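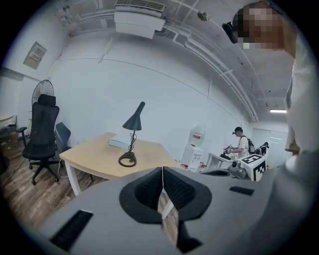
Where Does the Lunch Line Go? A Study of Waiting at the Orton Cafeteria

Final report, Intro to Social Research
Teodoro Yap

Background

I picked this topic because I was hungry. My first proposal was on voter turnout, and my instructor wrote "narrow this" on it in green ink, twice. The lunch line at the Orton building is much narrower than voter turnout, except between noon and 12:30, when it reaches the stairs.

The question was simple. Do people choose the shorter of the two lines, and if they don't, what are they choosing instead? The two lines serve the same food at the same price. One starts by the main doors and the other by the drink coolers. Regulars call the second one Dagdag, after a cook who used to run it and who, by every account I collected, gave bigger scoops of rice. Dagdag retired before I enrolled. His scoops live on as a belief.

Method

I watched the lines over nine lunch periods in February from a table near the tray return. I wrote down the length of each line every five minutes and which one each new arrival joined. I also handed out a one-page survey. Of the 142 surveys I gave out, 66 came back, and one of those had been used to blot soup. It was still readable and I kept it in.

My original plan included a stopwatch app called Likisix, which times several people at once. It logged me out whenever my phone locked, so the first day's waiting times are gone. After that I used the wall clock and a pencil, and the report contains line lengths but no individual waits. I would like to say this was a design decision.

Results

When one line was clearly shorter, most people took it. This is the part of the study that agrees with common sense, and I spent the least effort on it.

The interesting cases came when the lines were close in length. Then people mostly joined whichever line the person ahead of them had joined, even if that person was a stranger. Groups almost never split up. I saw one pair try it, one in each line, waving across the room to compare progress. They got to the registers at the same time and seemed let down.

On the survey, the top reason for choosing the cooler line was "it moves faster." My notes can't confirm this, for reasons covered under Likisix. The second reason was portion size. Seven people mentioned Dagdag by name, and four of those were first-year students who could not have eaten a single scoop of his rice.

I have started calling this Taltudness in my notes, meaning loyalty to a line for reasons that have left the building. My instructor has asked me to stop. The term appears only in this paragraph.

Limitations

I sat in the same seat every time, and from there a pillar hides the end of the main line once it gets past the trash cans. By the second week people recognized me, and a few asked which line they should take. I told them, which is bad research. Those arrivals are marked in my notes and left out of the results.

The survey also went mainly to people who were already sitting down with food. Anyone who saw the stairs and gave up is missing, and they may have had the strongest opinions.

Next steps

If I did this again, I would time a sample of people with a real stopwatch and weigh the rice from both lines. The kitchen manager has agreed to the weighing as long as I buy the rice.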